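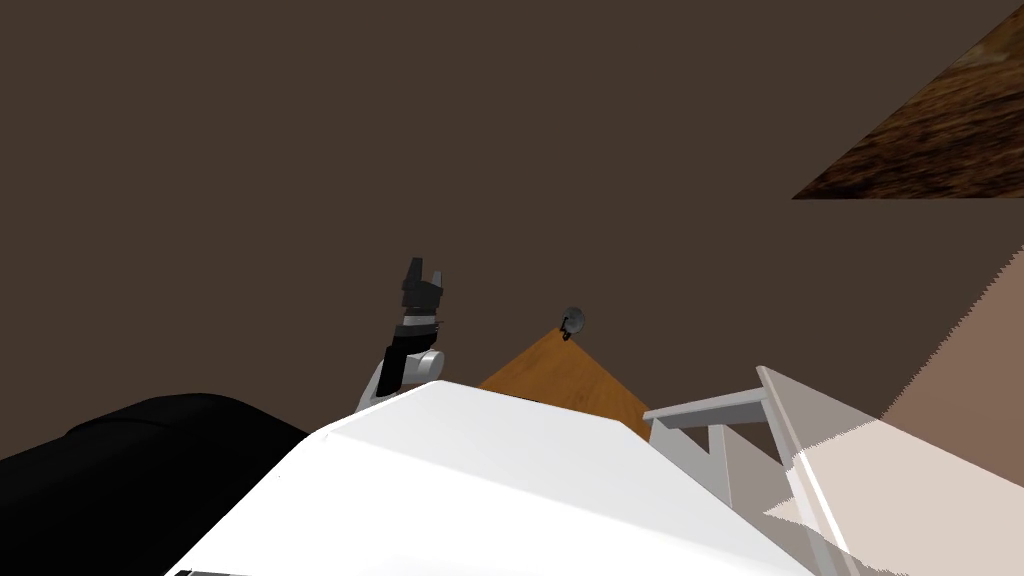

I've finally got numbers for the early-opening idea I was going on about last month, and I'm a bit chuffed with them. Quick recap for anyone who missed it: the arm used to learn when to open its fingers as part of the reach, and now I just reward it for being open well before it gets anywhere near the thing it's after. So you get the fingers up and open like that while the little dark round object is still a short way off on the wood, and all the learner has to sort out is the approach and the close (which is plenty!). Trained on 238 demos, tested over 1,000 simulated runs, and the early-opening version beat my old one in every room layout except one. I'll put the full table up once I've tidied it.

Marisol Ostrowski, 11 August 2019

---

**Trasberg:** Nice one. But isn't this just you doing part of the job by hand? If I hard-coded half the reach I'd expect better scores as well. I'd want to see it against a version with no opening reward but the same extra training time.

---

**marisol_o:** Fair, and I did run that, I just forgot to say so. Same training time, same seeds, 9 of them. The plain version catches up a little on the easy layouts and then sits there. It still nudges things with a half-closed finger on the way in, which was the thing driving me mad in the first place.

---

**prestby:** Does it cost you anything in clutter? Wide-open fingers take up a lot of room. We tried something similar on shelves and it kept clipping the uprights, so we went back to letting it choose.

---

**marisol_o:** Yes, it does, and the one layout where it lost is the tight one with the rack. I'm not going to pretend otherwise. Out on open floor I haven't seen a downside yet. With something like the round disc on its thin black legs, I want all the gap I can get, because those knobs and wiry bits at the sides are horrible to get past. I've been thinking of making the opening distance depend on how much free space there is, but that means another sensor input and another week of waiting.

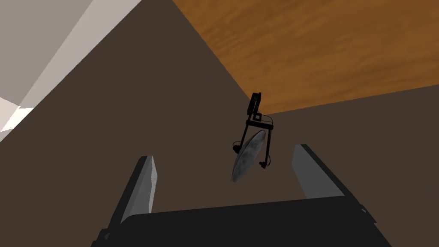 **Górecki:** I'd try that before writing anything up. A fixed distance will look tuned to your rooms whatever your table says, and it's the first thing I'd pick at.

---

**Trasberg:** Agree with that, and I still think it's a shortcut. Useful one though.

---

**marisol_o:** All right, all right! I'll do up to 99 runs per layout with a variable distance as a quick check and only go bigger if it's promising. Prestby, could you send me your shelf layout? Mine's probably too kind.

---

**prestby:** Sent. Mind the bottom shelf, the collision mesh is a bit off on the left.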